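Informe de avance – dotación de la cocina comunitaria Prikach
14 de junio de 2024

Con la segunda entrega de fondos se ha completado la compra de menaje. El gasto asciende a 335 euros y quedan 164 en la partida. El inventario suma casi 70 piezas, repartidas en 3 armarios.

Las cucharas de madera se guardan aparte de los cubiertos de metal. Entre ellas hay una de tono marrón rojizo, con la marca MAXCO en el mango y la pala ancha y redondeada. 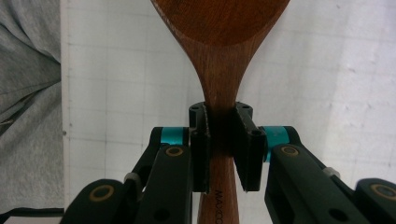

Desde Vlachou preguntaron si no convenía pasar todo a silicona, por el lavado. Se les respondió que las de madera se mantienen – se lavan a mano y se secan de pie – y que se revisarán en octubre.

Queda pendiente el pedido a Brokau: dos ollas grandes y las tapas. El proveedor no ha confirmado la fecha. El resto de la partida se reserva para reponer tablas de cortar.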